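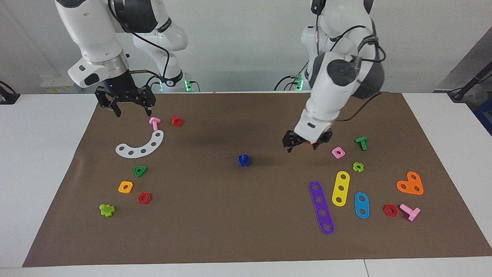
I need people to come play with nuts and bolts with me, and I mean that pretty literally. My name is Nia Hughes and I write the building cards for Parri, the chunky plastic construction sets we make here in Bedgate (the cards are the folded sheets that show you how to get from a heap of parts to a helicopter). We're redoing all of the beginner cards this fall, and I want to watch real kids and real grown-ups have a go before anything gets printed. If you've never seen parts like ours, think of a pink T-shaped bolt, a yellow square nut with a round hole in it, a green triangular one, and that white curved strip with holes all along it, which for my money is the best piece in any set. Kids tend to grab it first and then ask what it's for!

So who am I looking for? Kids from four to eight, each with an adult who doesn't mind sitting on a low chair. Grandparents are very welcome, and so are aunts, neighbors and older cousins, as long as a parent has signed the form. I have room for 14 pairs in the first round. You don't need to be handy. I'd love to have a few people who get stuck on flat-pack furniture, and I'd especially love some left-handed builders, who I didn't have enough of last time – Ifor Harries and I spent a whole afternoon arguing over which way a hand should point in a drawing.

A session runs an hour and a quarter with a snack in the middle. You'll get a pile of loose parts and a draft card, and off you go. I'll sit nearby and take notes, and I'll try very hard not to help. After that there's free building from the big bin, which holds 1,000 pieces and makes a terrific noise when you dig through it. Please tell me ahead of time if noise is a problem and I'll set you up with a small tray instead.

Everybody who takes part goes home with a starter set and a gift card for the Fikance bookstore. We also pay for parking if you bring me the ticket.

A couple of practical things. Younger brothers and sisters can come along, but the nuts are not for anyone who still puts things in their mouth, so bring something else for them to do. We don't photograph the kids. Your first name and your child's age go on my notes and that's all.

To sign up, call the front desk and ask for Mared Watkins, or send in the form by May 19, 2018. Put down two or three times that suit you. If the first round fills up I'll keep your name for October, when we try out the harder cards – the ones with wheels.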